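March 18, 2026 — bedroom sort, second pass

Started after lunch with Sidra. The plan from last time was that everything small goes on the bed, gets looked at once, and goes into the divided tray or into a bag. Everything large goes somewhere else, location to be announced.

Quilt pushed to the back to clear a working surface. Folding it was proposed and deferred. The purple jacket is also deferred. Esko thinks the jacket should count as large. I think it should count as Esko's problem.

The tray is good. Clear plastic, so you can see what you have failed to sort without opening anything. The trouble is the things that belong to no compartment and no category. Chantal's labeling scheme has five headings (sewing, jewelry, cleaning, paper, keep) and the velvet piece with the gold chain qualifies for at least two of them, depending on whether you start from the rhinestones or the cord. The sponge is cleaning, fine, but why is it in a bedroom.
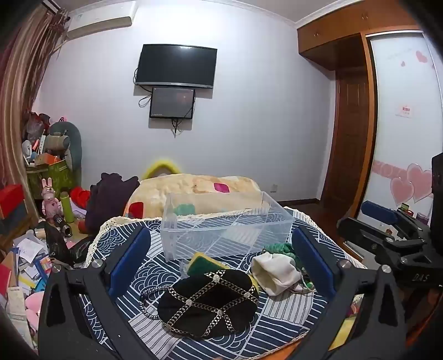 Bed, second pass. Tray, sponge, velvet thing, drawstring bag, green knitting behind it.

Green knitting: tangled. Sidra gave it a few minutes and then put it down with great politeness. Vilja is the only one of us who knits, so it waits for her. Do not cut anything. I am writing this down for Renato, who has form.

The left side of the room has not been touched. The green storage box is full, so "put it in the green box" is no longer an instruction, it's a wish. Papers and cards next to it need someone patient. The soft toys stay out until we know who gets asked about them. Thermos to the kitchen — whoever goes next, take it with you.

Still to do:
Second tray, same size if the shop has one
Decide on velvet thing (I vote jewelry)
Small bottles on the shelf at right, check dates
Sixth heading for Chantal's scheme, working title "other," which she will hate

Stopped when Sidra had to leave. Bed needed for sleeping by ten.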